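Pedbridge to open coin-free laundry rooms in four apartment blocks

Housing company Pedbridge will open shared laundry rooms in 4 of its apartment blocks in Areck in June, replacing the older basement rooms that closed last winter after repeated drain problems.

The new rooms will have 22 washers between them and will serve 111 households. Payment is by tenant card only - the coin boxes have been taken out. A wash will cost the same as before, and drying stays free for the first 3 months.

Building firm Husar did the plumbing and floor work. The machines are leased from Modix, which will also handle repairs under the same contract. Pedbridge said the old drains could not cope with several machines emptying at once, and that wider pipes have now been laid out to the street.

Tenants can book a slot by phone or on the board outside each room. Slots run from 7 a.m. to 9 p.m. and are held for 15 minutes. Small items such as socks and baby clothes should go in a mesh bag, as loose items were behind many of the blocked pumps in the old rooms.

Rents will not change as a result of the work, the company said. Letters with the new cards go out in May.
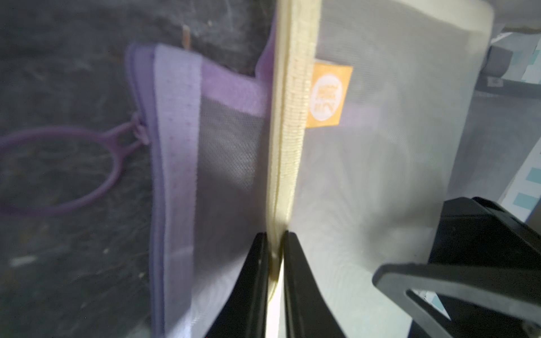
Can tenants from other Pedbridge buildings use the rooms?
For now the cards only work for households in the four blocks, and the company has not set a date for opening the rooms to others.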